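Table and Bench Surfaces: Frequently Asked Questions

Care and use of pale wooden tabletops in workrooms, kitchens and teaching spaces. Answers are maintained by Ruairi Cairns at Stiltance. Last revised in December.

General

Which tables do these answers cover?
All light-coloured wooden tops supplied under the Gunn and Kuden names. The two ranges differ in height and leg fixing. The top is prepared in the same way for both, so the care instructions are identical unless an answer says otherwise.

Why does the grain on my table not match the one in the showroom?
Grain varies from board to board. Some tops have straight lines from end to end, others have wide curves or darker beige streaks. None of this affects strength or how the surface wears. We do not match tops by grain, and we do not accept returns on that ground alone.

Will the colour change?
Yes. Pale wood darkens slightly with daylight, most noticeably in the first year. Anything left standing in one position will leave a lighter patch beneath it. Move racks, trays and jars every few weeks during that period. A patch that has already formed usually evens out once it is uncovered.

Is the top sealed?
Gunn and Kuden tops leave the workshop with a thin satin coat. It gives a faint sheen under a lamp or near a window. The coat resists splashes but is not a barrier against standing water.

Cleaning

What should I use for daily cleaning?
A damp cloth, well wrung out, followed by a dry one. Wipe along the grain. If the surface is greasy, add a little washing-up liquid to the water and go over it again with plain water afterwards.

What should I avoid?
Scouring pads, bleach, acetone and anything sold as a cream cleaner. Furniture polish containing silicone should also be kept off the top, as it prevents a new coat from bonding.

How do I deal with a ring mark?
White rings are moisture in the coat. Leave them for 2 days in a warm room before doing anything else. Dark rings have reached the wood itself and need sanding – see the section on refinishing.

Can I use a steam cleaner?
No.

Racks, jars and other items on the table

Can a wire rack stand directly on the wood?
Yes, provided the base is flat and clean. Racks with a plastic base are preferable to those with bare wire feet. Grit caught under either kind will scratch, so lift a rack to move it and wipe the underside when you clean the table.

Where should the rack go?
Set it back from the working edge, with the open side or front lip towards the user. Allow a hand's width of clear table in front. On a narrow bench, place the rack at one end. Tall items go behind it or beside it.

Is it safe to stand glass jars on the surface?
Cold or room-temperature jars, yes. A jar that has just been filled with hot liquid needs a mat. Keep jars upright and away from the edge, and if a jar stands beside a rack, check that items can be lifted out of the rack without knocking it.

Do I need felt pads?
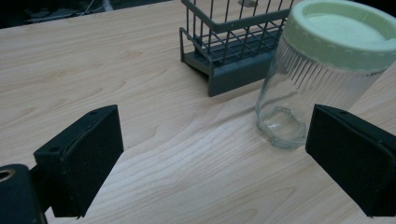
Pads are worth fitting under anything heavy that stays put. They are not needed under light items that are lifted often, and on a wet bench they do more harm than good. Felt holds water against the coat. Use thin rubber discs there and check them each month for trapped dirt.

What load will the top take?
Load depends on the legs more than on the top. The figure is printed on the label under the left-hand rail. Spread heavy items over both halves of the table and do not stack them at the centre.

Refinishing

When does a top need a new coat?
When water no longer beads on it. In ordinary use this takes some 3 years, less in a busy teaching room.

Can I do it myself?
Yes. Clear the table completely, clean it and leave it to dry overnight. Sand lightly along the grain with 240-grit paper, remove the dust with a barely damp cloth, and apply Urnudent satin in a thin, even layer. A second layer may go on the next day. Do not sand across the grain, even on a small mark – the scratches show through every coat that follows.

How long before the table can be used again?
Light use after a day. Racks, jars and anything else left standing should stay off for a week.

Who do I contact about damage on delivery?
Write to Uwe Sauerland in the service office, giving the number on the label and a short account of the damage. Please keep the packaging until you have had a reply.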